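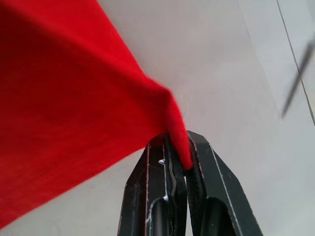
Prurklow viewers puzzled after Manum walks out of his own wedding

Sep 23, 2021

Prurklow viewers have been left puzzled after Arthur Manum walked out of his own wedding in the latest episode, leaving his bride and most of the town waiting at the chapel.

The long-running soap had spent months building up to the day. Arthur, played by Libor Slanina, proposed to Deena Arango in January after she helped him hold on to the family boatyard. Since then the couple have dealt with a flooded kitchen, a forged letter and the return of Deena's father, Walt, who had been believed lost at sea.

It looked as though they would finally make it down the aisle. But with the guests seated and the organist on her second run through the opening hymn, Arthur took a phone call in the vestry, said three words and left by the side door.

The words were "Is she alive?"

The episode ended with Arthur driving out of Prurklow on the Bridville road, still in his suit, while Deena stood on the chapel steps with Walt.

Fans went straight to the show's message board, where a thread about the call had drawn 164 replies by the next morning. Most of them were asking who "she" is.

The most popular answer is Arthur's first wife, Rosalind, who went missing in a storm in the second season. Her body was never found, and Arthur had her declared dead 17 years later so that the boatyard could be put in his name alone.

"It has to be Rosalind," one viewer wrote. "They mentioned the storm twice this month and they hadn't brought it up in ages. If she walks back in, then the yard is half hers and the wedding wouldn't have been legal anyway."

Another was less sure. "Everybody is saying Rosalind, but why would he be scared? He loved her. He looked scared on that phone. I think it's his sister."

Arthur's sister, Constance, moved to Bridville after the fire at the cannery and has been seen only once since, at their mother's funeral. The pair argued over the will, and Constance left before the reading was over. Viewers who rewatched that episode pointed out that she was carrying a hospital envelope in her coat pocket, and that the script never came back to it.

A smaller group thinks the call came from inside the chapel. They note that Walt was missing from his pew when the phone rang and was back in his seat a minute later. Walt has made no secret of his dislike for Arthur, and last week he was shown buying a second phone at the harbor store.

"Walt set it up," wrote one fan. "He told him whatever he needed to hear to get him out of that building. Poor Deena."

Not all of the reaction was about the mystery. Some viewers said they were tired of weddings going wrong on the show. Only one of the last four couples to plan a church wedding in Prurklow got as far as the vows, and that groom was arrested at the reception.

"I would have liked to see just one of them get to the cake," a longtime viewer wrote. "I watched with my mother and she turned it off before the credits."

Others praised Slanina, who has played Arthur for most of the show's run. The vestry scene lasted more than 2 minutes and had almost no dialogue, and several fans called it his best work on the series.

Slanina gave little away when he spoke to reporters at a press event for the new season.

"Arthur is a man who has told one very big lie, and he has told it for a long time," he said. "The call is about that. I can't say who is on the other end, but we do meet that person, and it won't take all season."

Asked whether Deena would forgive him, he said she would have a few things of her own to explain first.

That comment has already set off another round of guessing. Deena was shown burning a photograph on the morning of the wedding, and she told her bridesmaid that there were things about Bridville she hoped Arthur would never find out. The front of the photograph was turned away from the viewer.

The next episode picks up the same evening, with Arthur arriving at a motel outside Bridville and asking for the key to room 39. Back in Prurklow, Deena refuses to send the guests home, and Walt is confronted at the reception hall by someone who saw him leave his pew.

Also in the episode, the sale of the boatyard comes to a head when the bank moves the deadline forward, and Pastor Neal learns who has been taking money from the roof fund.

The episode airs next week in the show's usual evening slot, with a repeat the following afternoon.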